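Mazza Striped Board, Large

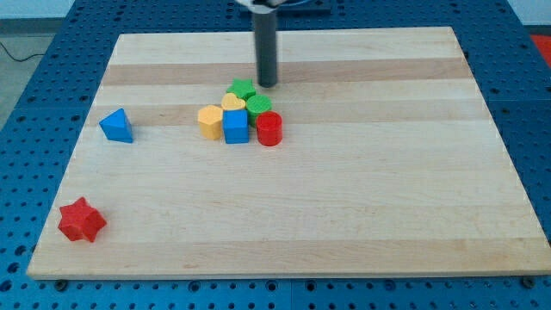
Light maple-colored strips with darker tan bands, grain running the long way.

The Mazza is the largest of the three boards in the Andar range. It is sold as a serving and bread board and can also be used for light chopping. The strips are glued edge to edge, sanded and given two coats of food-safe oil before packing. No two boards have the same banding, so the one you receive will differ a little from the photo.

Details
Item number: 109
Thickness: 30 mm
Finish: oil, no lacquer
Feet: none — both faces can be used
Warranty: 15 months

Care
Wash by hand with warm water and a little dish soap, then stand the board on its edge until dry. Do not soak it or put it in the dishwasher. Oil both faces when the wood starts to look pale or feels rough. A 300 ml bottle of Trodetti board oil is sold separately and will last most homes a year or more. Wipe off any extra after an hour.

Small knife marks can be sanded out with fine paper, working with the grain. Oil the board again afterward.

Shipping and returns
In-stock boards leave our warehouse in two working days. Unused boards may be returned within 30 days in the original box. Boards that have been cut on or washed can only be returned under warranty, which covers open glue joints and splits but not warping caused by soaking.

The smaller Andar boards are out of stock and will be back in July.

Questions about sizes or bulk orders go to Tharun Lobo at the Cundeo sales desk.

Page updated May 6, 2026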